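Flimside toy block library: how we're going, March update

Hi all at Dusano, and thanks again for the grant! I meant to get this to you sooner, but the sorting ate most of the month (in a good way).

We've had 118 sets of blocks come in since the collection opened, and 40 of those are now cleaned, checked and ready to lend. The rest are in tubs along the back wall at Evby, and I'm slowly working through them. The plain rectangular blocks are the easy ones, because they go with almost anything. The odd arches and wheels take me ages.
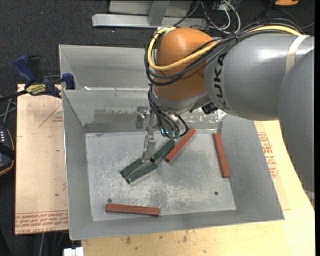

Green and reddish-brown blocks in the grey metal bin.

I'm splitting everything by colour first and then by size, which has saved me a lot of double handling. Dark green is our most common colour by a mile, so I'd like to make up a few single-colour packs for the Kartha playgroup, who keep asking for them.

Money-wise we're fine. We've spent a bit on labels and drawstring bags, and the second lot of bags was cheaper than I'd budgeted. Two shelves still need buying and I'm holding off until the sales.

Next month I'm hoping to get another 30 sets finished and the lending list up on the website. Could you let me know whether you want receipts now or all together in June?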